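Flater converts scanned paint charts into tables of colour values. It reads a folder of scans, finds the swatches on each page and writes one CSV row per swatch. It was written for the Trakov chart set but works on most charts laid out as a regular grid.

## Requirements

- Python 3
- 2 GB of free memory
- Scans in TIFF or PNG format (JPEG is accepted, but compression shifts the paler greys)

## Usage

```
flater read scans/ --out colours.csv
flater check colours.csv
```

`read` skips any swatch with fewer than 1000 usable pixels and lists it in `skipped.txt`. Change the limit with `--min-pixels`.

## Output columns

| Column | Meaning |
|---|---|
| `page` | Scan file name, without extension |
| `row`, `col` | Position in the grid, counted from the top left |
| `L`, `a`, `b` | Median colour in CIELAB |
| `spread` | Variation within the swatch |
| `label` | Printed name, if one was supplied in `labels.txt` |

Labels are not read from the scan. Names with accents, such as those in the Juhász series, must be saved as UTF-8.

## Near-neutral colours

Pale greys are the hardest group to sort. A small shift in `a` or `b` moves a swatch from the cool list to the warm list, and the same paint can fall either way under different lamps. 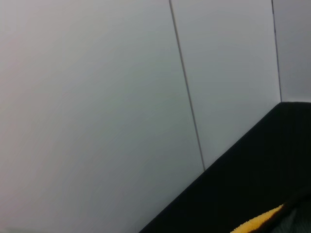

The default cut-off treats anything with `L` above 80 and very low chroma as neutral – use `--strict` to keep the cool and warm groups separate. Results from different scanners should not be merged without a reference card.

## Known issues

- Charts with 13 or more columns need `--wide`.
- Gloss samples read too light if the scanner lid is left open.
- The Akow export format drops the `spread` column.

## Licence

MIT. The chart scans are not included.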